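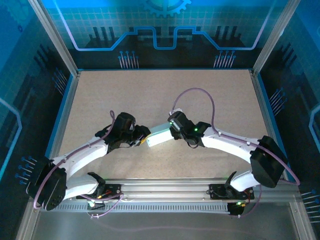 Posted in: Arms & Grippers > Faults and Safety

railsplitter
Right, need some help before I pull the whole thing apart. Two arm cell, box handover, left picks and passes to right. Been fine since May. Now the right arm sags mid handover, drops a couple of cm, then snaps back up hard. Did it 10 times in one run of 50 handovers. Twice it yanked the box clean out of the other gripper and chucked it at the back wall.

No error in the log. LEDs stay green the whole time, even during the drop. Running the Zistau controller, stock settings apart from the speed which I put at 80 percent.

Not happy leaving it running on its own like this. Ideas??

mobbsy
Cable. It's always the cable. Where does it go over the shoulder servo, is it tight when the arm's fully out?

railsplitter
Had plenty of slack I thought. Goes in a big loop off the gripper, along the top link, over the servo and down to the rail. Clipped most of the way.

mobbsy
Clips are the problem then, half the time. Clip too near a joint and the wire bends in the same spot every single cycle. Breaks inside the sleeve, looks perfect outside. Wiggle test it – power on, torque off, one hand on the cable, watch the position readout.

oddsocket
Disagree. If it was the data line you'd get a comms error, or the arm would just stop dead. Sag then snap back is voltage. Servo browns out, loses torque, comes back up, sees it's miles from target and goes for it full whack. Both arms squeezing the same box = both pulling max current at the same moment. What supply are you on?

railsplitter
10 amp Honditz brick, one for both arms. Came with the kit

oddsocket
There you go. One brick for both arms, at 80 percent, fighting each other over a box. Get a meter on the right hand base while it does a handover.

mobbsy
Why only the right arm though? Same supply.

oddsocket
Longer wire run probably, or a rubbish crimp. Doesn't take much.

tin_heron
Can we do the safety bit first please. You've got an arm that goes limp then comes back at full speed without telling anyone and you're being told to put your HAND on the cable. No. Pull power, check continuity with it dead. If you must do it live use a stick.

Also green LED means it has power. It does not mean it's ok. Had the same argument at work with our Cernach units, someone got a cracked knuckle off a "green" arm.

mobbsy
I said torque off

tin_heron
You did. And if the servo resets, does torque stay off? On ours it came back on. Check before you trust it.

mobbsy
Fair enough, didn't know that. Stick it is.

railsplitter
Ok so stopped it for the night, went in this morning. Continuity fine on the data cable, flexed it every which way with the power off. So not that, sorry mobbsy. Metered the supply at the right base (probe leads clipped on, door shut, me well back) and it dips badly the second both grippers close. Left hardly moves.

Undid the right hand connector and one crimp just slid off. Barely holding.

oddsocket
:) crimp

mobbsy
Still a cable. I'm counting it.

railsplitter
Recrimped, and put the right arm on its own supply. Done 50 handovers, no sag. Not calling it fixed yet, want to leave it a few days with someone in the room.

Anyone know how to make it stay limp after a brownout and not jump back? That's the bit that bothers me more tbh

tin_heron
There's a startup torque flag, off by default on some firmware and on by default on others, wich is daft. The Eglītis wiki has a page on it. Then have your code check position before it turns torque back on, if it's out by more than a bit, stop and make a person reset it.

oddsocket
And drop the grip force on whichever arm is letting go. They shouldn't be having a tug of war in the first place.

railsplitter
Flag was on. Turning it off now. Will do the grip force tomorow and post the numbers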